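Gripper Comparison, Progress Report
Prepared for Charmaine Motaung, Lokholm
Submitted by Elmarie Pretorius
2024-05-27

Work since the last report went into the two-arm kitchen table setup in simulation. Both candidate finger designs, Gulero and Vieira, now load on either arm without changes to the controller. The earlier problem with the wrist offset on the left arm was a wrong value in the model file and has been fixed.

We completed 123 simulated trials. Of these, 59 used the Gulero fingers and the rest used the Vieira fingers. Nine trials were thrown out after the physics solver became unstable at contact, and they will be rerun with a smaller time step. Until then we would rather not quote success rates.

What we can say is that thin rims are harder than we planned for. The Gulero fingers tend to close above the rim of a shallow bowl and slide off. The Vieira fingers reach lower but need more room beside the object, and with a plate close by the planner often rejects the approach.

Table layouts are now varied between trials. A typical one has a cutting board on the left under one gripper, a red bowl near the other, and a white plate and a potted plant on the right side.

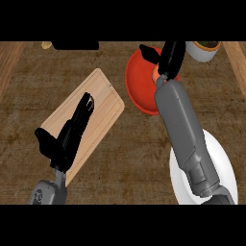
The overhead view loses part of an object whenever a forearm passes over it, and the pose estimate drifts when that happens. We have asked Fulance for a quote on two wrist cameras for the physical rig. The cost fits in the equipment line as approved.

Next steps are the reruns and a first set of trials on hardware. The full comparison is still due in October. We need a decision from Lokholm on the camera purchase before the hardware trials can be scheduled.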